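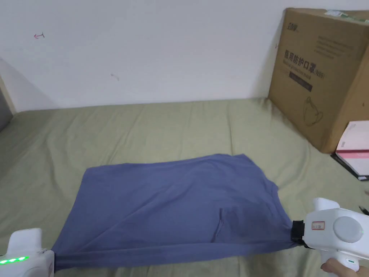
Unit 4 – Fibres and what happens to them in the wash

In the last unit we looked at how yarn is made. Now we go to the finished cloth, and ask why one fabric shrinks and another keeps its size.

Cotton is a plant fibre and it takes in water easily. During spinning and knitting the yarns are stretched, and this tension stays in the cloth. In the wash the fibres swell, the yarns relax and the cloth becomes shorter. We call this relaxation shrinkage. Most of it comes in the first few washes.

Wool behaves in a different way. Each fibre has small scales on its surface. With heat, soap and movement the scales catch each other and cannot slide back – this is felting, and you cannot undo it.

Polyester takes in very little water. It holds its size well, but it also holds oil, so smells can stay in the cloth after washing.

Terms to know: relaxation shrinkage, felting, colour fastness, hand (how a cloth feels).

Exercise for home
Cut a square of cotton knit, 30 cm on each side. Wash it at your usual setting, dry it flat and measure both directions. Repeat until you have 5 washes. Write the results in the Pramanik workbook. Which direction changed more, and why? Please bring the square to class, also if the result is not what you expected.

Course notes, revised December 2018

Related items
Unit 3 – From fibre to yarn
Unit 5 – Dyes and colour fastness
Reading the care label
Workbook answers, May intake

This site uses cookies to remember your settings. Accept | Learn more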